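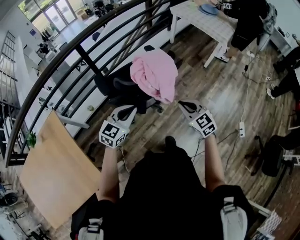 How often should a small B2B company send its email newsletter? Once a month is enough for most, provided it goes out every month.

I came to that number the slow way. When I took over marketing at Kumer we sold replacement filters to dairies and bottling plants, and the mailing list had 1006 addresses on it. The newsletter went out weekly. It had four sections, a message from the sales director, and a product of the week that was usually whatever the warehouse had too much of.

I went through the list one address at a time, which took most of October. A lot of them bounced. Others belonged to people who had given us a business card at a trade show years ago and never bought anything. When I finished there were 226 left who had either ordered from us or asked for a quote. Radka Ivanov in sales was not happy about it, and we argued over a few of the names. I put three back.

Then I cut the schedule to monthly and the content to one topic. The first issue was about how to store spare filters over a humid summer. It had no offer in it. We got more replies to that one than to the whole previous year of weekly mailings, and nearly 90 percent of the replies were questions we could answer in a couple of lines. Some of those turned into orders. Most didn't, and that was fine.

A few things I would do the same way again:

Send it from a person's address. Ours comes from Selma Delić, who also answers the phone, so customers already know the name.

Write the subject line last, and say what's in the email.

Keep a running file of questions customers ask. Prys Craddock in the workshop keeps ours, and I have never had to hunt for a topic.

I don't look at open rates much anymore. Too many mail programs load the pictures by themselves and the figure comes out too high. I look at replies and at unsubscribes.

We did try sending twice a month last spring. Unsubscribes went up and replies stayed where they were, so we went back to one. The next issue is about gasket sizes and I still have to write it.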